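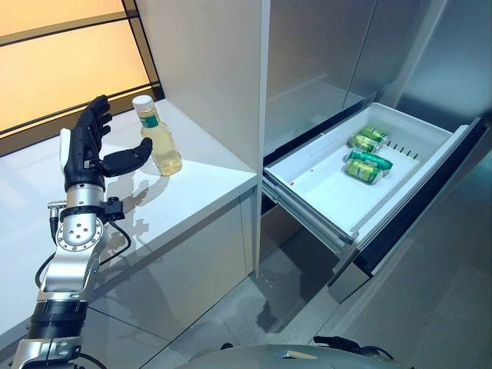

Benell Drawer Base Cabinet, 600 series
Brolier flat-pack kitchen range. Sold as a carcass with runners; fronts and handles ordered separately.

Carcass
White melamine-faced particleboard, 16 mm, edged on all exposed faces. Back panel is grooved in and screwed. Adjustable legs are supplied, with a clip for the kickboard. Levelling range is 30 mm. Set the legs before the benchtop goes on — the rear pair cannot be reached afterwards.

Drawers
Steel-sided, full extension, soft close. Bases are white and wipe clean with a damp cloth. Solvent cleaners will dull the surface and are excluded from the warranty. Rated load is 30 kg per drawer, evenly distributed.
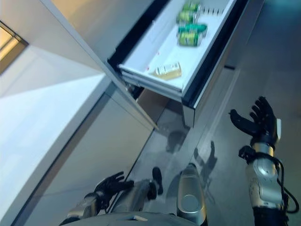
Tall or round items travel when a drawer is closed briskly. The Ollness divider set clips to the side rails without drilling and can be repositioned at 20 mm increments. It does not fit the shallow top drawer.

Front adjustment is by cam on each side: height first, then tilt. Runners from the earlier Benell series are not interchangeable. Check the label on the left-hand runner before ordering spares.
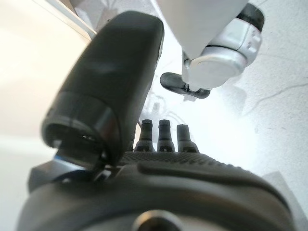 Ordering and lead times
Stock colours are dispatched from the warehouse in 29 working days. Custom fronts are quoted on application. Orders received after 12th December are scheduled from January.

Fitting drawings were revised by Silviu Stanciu and supersede sheet 1,645. Trade enquiries and colour samples: Shobha Kamath, cabinetry desk.

Returns
Unassembled carcasses only, in original packaging. Cut or drilled panels are not accepted.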